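Work and Technology, Unit 4: The Robot Gets a Desk
Course handout. Read before the seminar and bring a pen.

What this unit covers

Last unit we dealt with the big numbers: how many jobs, in which industries, by what year. You will have noticed that the forecasts disagree with one another and that all of them were written in the same confident tone. This unit goes smaller. We look at one workplace while automation is arriving, and we ask what the people there do differently on an ordinary afternoon.

The running case is Pullora, a mid-sized company that sorts and repacks returned goods for online shops. If you have ever sent back a pair of shoes after wearing them to one wedding, a person at a place like Pullora has looked at the soles and formed an opinion of you. The firm had 634 employees when the project began. Its sorting project goes by the name Mevia, which according to the internal newsletter "suggests movement and pathways." The staff called it "the arm."

Background to the case

Returns work is harder to automate than it looks. A box comes in. It might hold what the label says, or something close to what the label says, or a brick. Somebody opens it, checks it, decides which of several bins it belongs in, and puts it there. The putting is the part managers see, so the putting is what they usually try to automate first.

Pullora did what many firms now do. Instead of writing out rules for every kind of object, it set out to teach machines from people. Workers show how a job is done, their movements are recorded, and software tries to learn from the recordings. The vendor's brochure calls this "capturing expertise." Keep the phrase in mind, as we will come back to who is doing the capturing.

For the first eight weeks, sorters were taken off the floor in pairs and sent to a workspace upstairs. Their badges said "Demonstrator." Their pay slips still said "Sorter II." We will come back to that as well.

The new job nobody advertised

A lot of writing about automation treats the workplace as having two states, before and after. In the before picture there are people. In the after picture there is a clean machine and one person with a tablet, looking calm. Most of what happens at work happens in the stretch between the two, which can go on for years and needs a surprising number of hands.

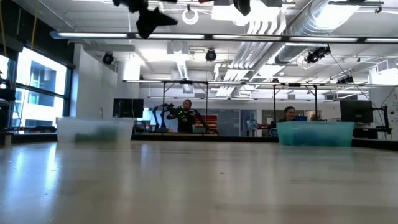
Fig. 1. Workspace with robot arm, plastic bins and a person in a marker suit.

Consider the suit in Fig. 1, black with small green reflective markers on the chest and arms. Cameras on the ceiling follow markers of this sort, and the body wearing them becomes a set of moving points. A sorter at Pullora who used to be judged on parcels per hour was now being asked to move clearly. Several of them told interviewers that this was the first time anyone at the company had been interested in how they did the job. Several also said they found it tiring to be interesting all day.

Consider also how much of a room like this has nothing to do with the object being sorted. There are two bins on the table, and then there are the monitors, the truss, the ceiling cameras and the cables. When a firm reports what a robot costs, check whether the figure covers the arm or the room. At Pullora the first budget covered the arm.

Three terms to know

Tacit knowledge. What people can do but have trouble putting into words. An experienced sorter knows a box has been opened and re-taped before she knows how she knows. Recording her arms gets you the path of her arms. It may miss the half second in which she made up her mind.

Residual work. The tasks left over once the machine has taken the ones it can manage. These tend to be the odd, sticky or badly labeled ones. The easy parcels used to be a kind of rest between the hard ones, and when the easy ones go, the rest goes too. A shift can contain fewer items and leave you more worn out. Productivity charts are poor at showing this, having never been asked to.

Articulation work. All the fiddling that makes other work possible: moving a bin back to where the system expects it, restarting a screen, telling the next shift that the left side is in a mood. It rarely has a job title. If it did, someone would try to automate it.

What changed at Pullora

The Mevia project did not empty the building. Management had expected to move 39 people out of sorting in the first year. Some of them went to the demonstration room, some to exception handling (the residual work, with a better name), and some left, as people do in any year in any warehouse. Disentangling these is one of your tasks for the seminar, so I will not do it here.

Three smaller changes got less attention.

First, talk. On the old line, sorters stood across from each other and chatted. In the new layout they were spaced out, and they mostly spoke to ask whether the machine had stopped on purpose. The company later installed a "collaboration corner" with stools. At the time of the study it was being used to store cardboard.

Second, blame. When a person put a sweater in the wrong bin, the supervisor spoke to the person. When the arm did it, there was a meeting. Sorters noticed the difference in tone. The arm was never once asked whether everything was all right at home.

Third, speed. The machine was slower than a good sorter for most of the study, and everyone on the floor knew it. Visitors did not, and on visiting days the easy items were put out. We should not be too superior about this. Anybody who has cleaned an apartment before their parents arrived has staged a demonstration.

A second case, briefly

Stultotov, a parts supplier, tried something similar and made one different choice. Demonstrators there got a separate pay grade and a say in which tasks were recorded. They turned down several. One was a lifting job they had complained about for years; their position was that it should be redesigned and that teaching it to a machine would fix it in place forever. The project ran late, and the lifting job was redesigned. Whether you count this as a failure of automation depends on what you thought the project was for.

The Nishimura reading in your course pack makes the wider argument. It is dense, and section 2 can be skimmed. Read the pages on ownership of demonstrations properly. The question there is plain enough: if my way of doing a job goes into a machine, and the machine goes on working after I have left, what was I paid for?

For the seminar

Pick a job you have held, paid or unpaid. Babysitting counts. Write down one task in it that you could demonstrate to a camera, and one that you could not. Half a page is plenty.

Then look again at the Pullora staffing material and decide which of the 39 moves you would put down to the Mevia project. Come ready to defend your method to people who will have used a different one.

Finally, rewrite the badge. "Demonstrator" and "Sorter II" were both on offer. Find a title that describes what these workers did during those eight weeks, and say what pay grade should go with it. Last April's group settled on "Teacher," and then could not agree on whether this meant a raise.

Short papers are due at the start of class. The printer on our floor has been automated, so leave yourself some extra time.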